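4. Recording a change to a street or building

Use this section when something in your survey area has been opened up, taken down, blocked off or put to a new use. If you are adding a building that has never been listed, go to section 3 instead.

Before you start, have your surveyor number and the walk sheet for your area. The Pustham area has 19 walk sheets. The older printed sets stop at 10, and anything on Gajewski Lane will be missing from them.

4.1 Opening the entry

1. Sign in to Skidano and select Streets from the left menu.

2. Type the street name without "Street," "Lane" or "Row." The search does not handle abbreviations well.

3. Select the building from the results. Check the entry number against your walk sheet. Entry 317 and entry 1333 are both called Illbridge House. Entry 317 is the house on the river side, and 1333 is the former warehouse behind it.

4. Select Add change. The existing text turns gray and a blank box opens under it.

Note: Do not type over the gray text. Earlier descriptions stay in the record even when they are out of date. 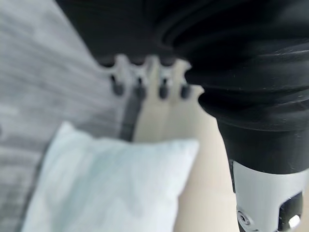 Photo: Vesela Nikolaidis

4.2 Describing the change

5. Choose a change type. For a doorway or window that has been uncovered, use Opening revealed. For one that has been cut new into a wall, use Opening made. If you cannot tell which it is, choose Opening, unclear and leave it for the editor.

6. Write what can be seen from the public street. Two or three sentences will do. Give the side of the building by compass direction, not "left" or "right."

7. Add the month you saw it. If a neighbor told you the work was done in January but you first saw it later, put your own month in the Seen box and January in the Reported box.

8. Leave Planned use blank unless there is a notice posted on site or a published application. Talk of a new shop or café goes in Remarks, with the word "unconfirmed" in front of it.
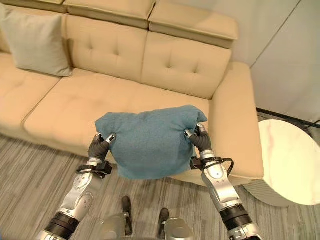 Changes to a passage or cut-through need one more step. Open the Access tab and mark whether the route is open, gated at certain hours or closed. Where there are gates, enter the hours as posted, for example 7 a.m. to 9 p.m. The town map takes its walking routes from this tab once a night, so a wrong setting will show up the next morning.

Caution: Marking a route Closed also removes it from the step-free routes. For a short closure, such as scaffolding, use Obstructed and fill in the end month if one is posted.

9. Select Save draft. The entry now shows a yellow bar and can be seen by you and the area editors.

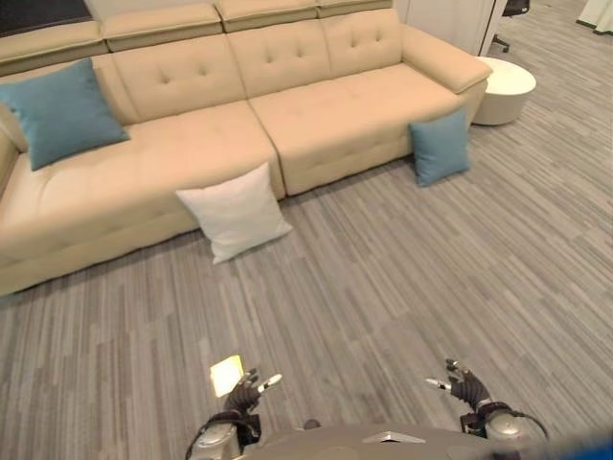

4.3 Sending the entry for review

10. Open My drafts and tick the entries you want to send. You can send several together if they are on the same street.

11. Choose an editor. Zdenka Spahić takes everything north of the river and Amirul Wibisono takes the south side. Entries on the bridge itself go to Zdenka.

12. Select Send. The bar changes from yellow to blue.

If an entry comes back, the editor's question appears in the Remarks box. Answer it there and send the entry again. Starting a second entry for the same change creates a duplicate that Slavica Đorđević has to merge by hand.

Note: A blue entry cannot be edited. To correct a mistake after sending, select Recall, make the correction and repeat steps 10 to 12.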